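进展汇报:手持夹爪示教数据采集(三月)
收件:Daniyal Khokhar
撰写:Kamran Talpur
抄送:Pernimel 项目组

先说结论,赶时间的话看这段就行。到三月底入库示教 2,780 条,通过质检可直接用于训练的 1,356 条,剩下的要么在排队复核,要么已经判废。进度比立项书慢,主要慢在质检,采集本身没拖。预算没有超,但有一笔耗材要提前申请,见后面。叠衣服这一类任务需要您拍个板,放在最后。

一、这个月做了什么

任务清单还是立项时定的那几类:叠衣物、收纳餐具、拧瓶盖、插拔接头。插拔接头上旬停了,原因上次邮件里说过,夹指太软,插不到底,采出来的动作全是歪着硬怼,学了也没用。等 Kitport 那边的硬指尖到货再恢复。餐具和瓶盖照常。叠衣物从中旬开始加量,目前占了大头,里面衬衫又占大头。

操作员还是原班人马,加了一个新人,培训三天上手。培训材料重写了一遍,旧版太啰嗦,新版两页纸,贴在工位旁边。重点就几条:起手前先静止两秒;动作别停在半空想事情;夹爪离桌面别太近,擦到桌子那条就算废;两只手不要交叉。最后这条写了加粗,还是有人交叉。

每个班次结束导出一次,命名规则统一了(任务_操作员_班次_序号)。之前有两周是两套命名混着用,Usmani 写了脚本批量改过来,改完抽查没发现错位。但是旧日志里引用的还是老文件名,查旧问题的时候要对一下映射表,表放在共享盘根目录。

二、数据情况

入库 2,780 条,按状态分:

已通过:1,356
待复核:954
其余:判废或退回重采

待复核偏多,这个我认。复核现在靠两个人看回放,一条叠衣服的示教短的几十秒,长的两分多钟,看完还要打标签,一下午看不了多少。自动筛的第一版已经上线,能拦掉轨迹丢失和时间戳跳变的,拦不掉“动作完成了但叠得很烂”的。后一种目前只能人看。

判废原因我大致翻了一下,没有精确统计,先给个印象:定位丢失最多,其次是夹爪开合宽度读数异常,再次是操作员自己喊停的。手指上标记被袖子或者布料盖住也会导致宽度读不出来,叠大件的时候特别容易出现。

定位丢失这件事多说两句。建图走的是老流程,每换一次桌面布置就要重新扫一遍。月初图省事没重扫,结果那一批几乎全丢,白采一天半。责任在我。现在流程里加了硬性检查:开采前必须先跑一条测试轨迹,误差超阈值系统不让进采集界面。加了之后再没整批丢过,零星的还有。

时间同步:左右手两个采集器之间的偏差上月是个老大难,本月换成开机时统一对时,加每小时补一次。偏差降到可以接受。双手任务能用了,这也是叠衣物敢加量的前提。

三、训练侧的反馈

训练由 Nameck 在跑,我们每周给一次数据包。到目前跑了三轮。第一轮只用餐具数据,当冒烟测试,不算数。第二轮餐具加瓶盖,餐具基本能看,瓶盖拧到一半会松手,怀疑是示教里换手那一下太快,夹爪开合的采样跟不上。第三轮刚加进叠衣物,样本少,结果不稳,评测做了 60 次试跑,成功标准还没定死,所以数字先不往外报,免得以后改了标准对不上。

Nameck 提的三个要求,我原样抄过来:
同一件衣物的初始摆法要多样,别每次都平平整整。
失败后自己纠正过来的示教不要删,单独打标。
每条示教开头保留静止段,他们要用来做初始对齐。

第一条已经改了,操作员每次起始前随手抖开再放。第二条打标工具这周加了选项。第三条本来就有,但自动裁剪脚本把静止段裁掉了一部分,已修,受影响的条目重新从原始文件导了一遍。

四、场地和设备

采集间没换,布置改了一次。原来窗户那边反光,下午三四点阳光斜着进来,画面一半过曝,定位也跟着飘。拉了帘子以后好很多。灯没有动,试过加补光,影子反而更乱,撤了。

设备状态:主力夹爪两套,备用一套。备用那套握把有裂纹,用扎带捆着,能用但不建议长时间用。指垫是消耗品,叠衣物磨得比餐具快得多,这个月换了两轮。打印的柔性指片断过一次,在根部,改了填充率之后目前没再断。电池续航比标称短,换电要打断班次,想加两块。

存储快满了。原始视频占的地方比预估大,当时按压缩后算的,忘了原始文件也要留一份。先把判废的原始视频挪到冷盘,撑到下月应该没问题,再往后得扩。

五、衬衫叠放

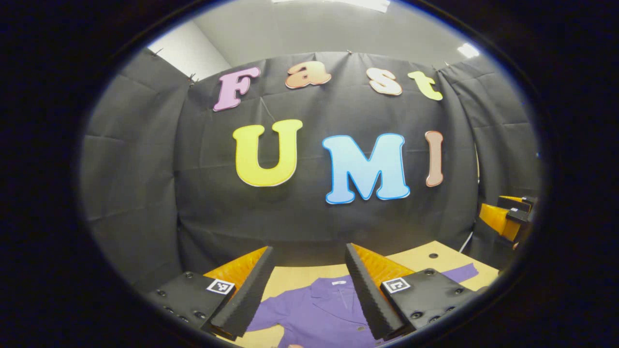 衬衫这一项目前的难点在袖子。身子部分对折,几个操作员做法差不多,袖子就五花八门,有人先折左边,有人两边一起往里带,还有人干脆拎起来甩一下再折。单看哪一种都没错,混在一起训练,策略就犹豫,手悬在那儿不知道先去哪边。紫色这件带扣的摊平放在桌上时,一只袖子往右伸,从右边那根夹指旁边过去还有余,对操作员来说顺手先折右袖很自然,可是换个摆法另一只袖子更近,顺序就变了。所以光规定“先左后右”不一定是好办法,规定了动作反而别扭,操作员会为了守规矩绕远路。

现在手上有两个方案,都试了一点。

方案甲,固定顺序。所有人一律先左袖后右袖,再下摆往上折。优点是数据整齐,复核也快,看一眼就知道对不对。缺点上面说了,动作不自然,新人尤其慢。

方案乙,不固定顺序,但加任务阶段标签:左袖、右袖、对折、整理。训练时把阶段当条件给进去。优点是操作员爱怎么来怎么来,缺点是打标工作量上去了,复核本来就堵,再加一道更堵。

我个人倾向甲先做一批,拿到一个能跑的基线,然后用乙补多样性。Nameck 那边倾向直接上乙。两边都有道理,争了两次没争出结果。

另外衣物品种也要扩。现在衬衫为主,T恤少,裤子几乎没有。厚一点的料子夹指夹不起单层,经常一把抓两层,这个问题先记着,等硬指尖到了看有没有改善。颜色上也要注意,深色衣服的褶子看不太清,操作员反映回放复核的时候分不出哪边是正面。

六、风险

复核积压。最大的一个。不解决的话,下月采得再多也进不了训练。打算从采集班次里抽一个人转做复核,采集产量会掉一些,总体划算。

硬指尖交期。Kitport 口头答应下月中旬,没有书面的。插拔接头任务全压在这上面,再拖就要考虑自己打印一版顶着。

人员疲劳。叠衣物重复性高,下午的废条明显比上午多。已经改成每四十分钟换一次任务,叠衣服和餐具轮着来,刚改没几天,效果还看不出来。

标注口径不一致。两个复核员对“叠得合格”理解不同,抽了一批让两人都看,分歧主要在领口有没有压住、边缘对没对齐。准备做一份对照图,合格的不合格的各放几张,贴出来照着判。

七、费用

本月支出在计划内,明细另附表。下月需要提前申请的:指垫和柔性指片耗材一批,按叠衣物的磨损速度估的;电池两块;存储扩容一次。衣物采购费用很低,走日常报销,不单列。

立项书里有一笔外包标注的预算一直没动。建议拿来做复核,外面的人培训一周应该能上手餐具和瓶盖,叠衣物还是留给自己人。这个也要您点头。

八、下月安排

上旬:清积压,目标是待复核降到现在的一半以下。采集不停,但以餐具和瓶盖为主,量压低。
中旬:叠衣物按选定的方案重新开采,先衬衫后T恤。硬指尖如果到了,插一天做接头任务的试采。
下旬:给 Nameck 出第四轮数据包,评测标准在这之前定下来,写成文档,双方签字,之后不许随便改。

顺带,打标工具的快捷键有冲突,按空格有时候会直接提交,已经误提交了几条,正在修复,复合时请先用鼠标点。

九、需要您决定的

1. 衬衫叠放走甲还是走乙,或者先甲后乙。最好上旬内给答复,中旬就要开采了。
2. 外包标注预算能不能转用于复核。
3. 耗材、电池、存储三项能不能提前批,单子我已经填好,在您邮箱里,标题写的是二月,是我忘了改,内容是三月的。
4. 硬指尖那边要不要由您出面催一下,我催了三次,对方回得越来越慢。

附件:支出明细表、废条原因抽样、新版操作员手册、文件名映射表。废条原因抽样只做了叠衣物和瓶盖,餐具的还没来得及弄,下周补上。

Kamran Talpur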